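3.2 Collecting the demonstrations

I should say up front that none of us had taught a robot anything before this class. Our team signed up for the project option in October, mostly because the other option was a written exam, and Gavin Gourlay (our section leader) handed us a hand-held gripper, a stack of printed notes and a key to the lab. The plan was simple enough. We would pick up everyday containers by hand with the gripper, over and over, and the camera on the tool would record what the fingers were doing. Then we'd train a small policy on those recordings and find out how much of our own clumsiness it had learned! We named the policy Poduver and the sorting task Pukitis, for reasons that made sense late in the evening.

The setup is in Figure 2, with the open gripper over the table in (a) and a grasp in (b).

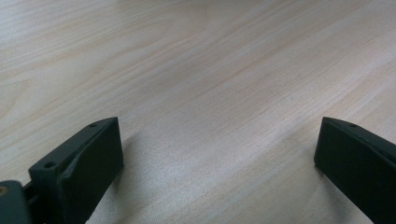
Figure 2(a). Gripper open over the work surface.

Our first big argument was over what should count as the start of a demonstration. Half the team wanted to start the clock when the fingers first moved, and the other half (me included) wanted a fixed starting pose that anybody could get back to. We went with the pose. Every demonstration starts with the fingers wide apart over bare wood, as in 2(a), and we wait 2 seconds before reaching for anything. I was worried about the wood grain, to be fair. Those long curving streaks run right across the view, and I was sure the network would latch onto them and ignore the container. So we turned the tool to a new angle between batches and left the lighting alone, shadows of the fingers and all. It made the work slower, but I'd do it again.

We set ourselves a goal of 3000 demonstrations, which was wildly hopeful for a team with other classes. We ended up with 2082 that we were willing to train on. The rest of the recordings went into a folder called Londoño – our name for the reject pile – and the usual trouble was a grasp that began before the waiting time was up, or a hand that wandered into view. Sorting them took longer than recording them, and we took turns so that the same person never judged their own batch.

Paper containers deserve a word of their own. They give when you squeeze, and they taper, so a grasp that's fine on a straight-sided box can slide up toward the rim. We closed the fingers slowly, tried to meet both sides at the same height, and wrote down where on the side we had aimed.

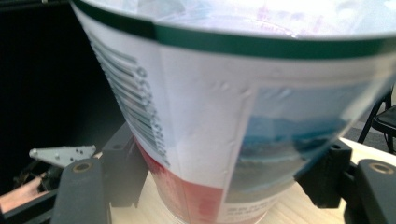

Figure 2(b). A paper container held between the fingers.

Why didn't we just use a force sensor? Money and time, mainly. The one we wanted would have meant redesigning the fingers, and we had 24 lab hours left when the idea came up, so we stuck with finger width and video and let the policy work out the rest.

For the split, we kept whole batches together so that near-identical grasps couldn't end up in both training and test. I got this wrong the first time and our early scores looked fantastic – far too fantastic, as Gavin pointed out before I'd even finished my slide. The results in Section 4 all use the corrected split.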